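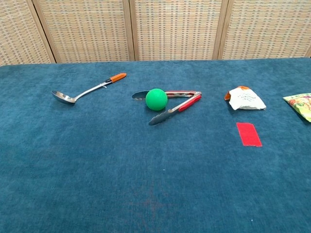 Writing About the Things in the House
Handout 3: The Household Inventory as a Source

Welcome back, everybody. I hope the first two weeks have left you with at least one relative willing to talk and one box you are allowed to open. If you have neither yet, please don't worry. I started my own family history with a shoebox of receipts and an aunt who would only discuss the weather, and we got there in the end.

This week we move from people to belongings. By "belongings" I mean the ordinary stuff: pots, blankets, lamps, the good scissors. Many of us come to family history wanting names and dates, and those are lovely to have, but a list of what was in the kitchen can tell you how a family ate, how many people they expected at the table, and sometimes what they were proud of. It's slow reading. I happen to love it, and I hope a few of you will too.

What an inventory is

A household inventory is a list of goods drawn up for some practical purpose. The three kinds you are most likely to run into are probate inventories (made after a death, to settle what was owed and who got what), insurance schedules (made by the owner, usually with values attached), and moving lists (made in a hurry, often on the back of something else). There are others, of course. One student last year brought in a list her grandmother had made before renting out the house for a summer, and it was the best thing we read all term, with notes like "blue bowl, do not lend."

Each kind has its own habits, and you have to get to know them a bit. The probate list goes room by room and tends to lump small things together. The insurance list likes anything costly and skips the rest. The moving list is by box, so you may find a clock sitting next to the towels it was wrapped in.

Our working example: the Fladness inventory

The list in your packet was made for the Fladness household and runs to 130 entries over nine pages. It was copied out by Milagros Talavera, who taught this course before me, and her notes in the margin are marked M.T. I have left them just as she wrote them, even where I disagree with her. (I disagree about entry 41. We can fight about it on Tuesday.)

The total value is given as 683 dollars, and of that, 400 dollars is a piano. Please stop a moment over that. More than half of everything the family owned indoors, on paper anyway, was one instrument in the front room. Now turn to the kitchen pages, where the values drop to cents and the clerk starts writing things like "lot of tins" and "sundries, shelf." You can almost feel him getting tired and wanting his lunch, but that's my guess and I can't prove it, and I'll come back to guessing in a minute.

Before you interpret anything, I'd like you to read the whole list three times. First straight through, no pencil. Then with a pencil, marking words you don't know. Then once more following the order of the rooms, and try to sketch the floor plan as the clerk walked it. Noel Umali did this for his final project two years ago and found that the clerk had gone back into the pantry a second time, long after he had finished it. Nobody had spotted that before, Milagros included, and she had been teaching from the list for ages.

Vague words and what to do with them

Clerks were fond of words such as "sundry," "lot," "old," and "sort." These are frustrating, and I'm afraid there's no trick for getting around them. What you can do is compare. If the same clerk writes "old" beside a chair worth two dollars and also beside a chair worth ten cents, then "old" is telling you very little about condition. If he only uses it for the cheapest things, you may have something.

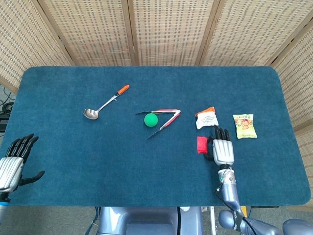

Keep a running page of these words as you go, with the entry number and the value beside each one. It looks dull when you begin, and then somewhere around the fourth page of the list you find yourself flipping back to it all the time. I use a plain notebook with the page folded in half, words on the left and values on the right, and I leave plenty of empty lines.

When you quote a vague word in your essay, quote it exactly. If the list says "cloth, sort," please write "cloth, sort" and then give your own thoughts in your own sentence, so a reader can tell the two apart. I have read some very charming essays in which "cloth, sort" became "a collection of fine table linens," and it does make me wonder about everything else on the page.

What is missing

An inventory leaves things out for all kinds of reasons. Clothes may already have been given away. A wife's property might be listed separately or skipped. Food that would spoil often isn't there. Toys are rare, and things children made are rarer still. The Fladness list has two children's beds and not one toy, and every year somebody writes that the children had nothing to play with. Maybe so! But the clerk was there to put prices on things, and I doubt he would have priced a rag doll.

The Campbell list, which is the second one in your packet, is a moving list and behaves quite differently. It names a jump rope and a box of buttons, and it never mentions the stove. Read the two side by side if you have the time.

A word on guessing

Guess all you like in your notes. In the essay, label your guesses. "I think," "perhaps," and "one possibility is" are perfectly good phrases and I will never mark you down for them.

For next time

Read the Fladness list three times, as above, and bring your floor plan, however wobbly.

Start your page of vague words. Ten entries is plenty for now.

Choose one room in your own home and write an inventory of it as a clerk would, with values. Give yourself half an hour and stop when the time is up, even if you are only partway along a shelf.

Write 590 words on what a stranger would get wrong from your list. Yes, 590. Milagros set that number years ago, she never told me why, and I've grown attached to it.

Office hours are the same as before, and you're welcome to bring your box along if you'd like company while you open it.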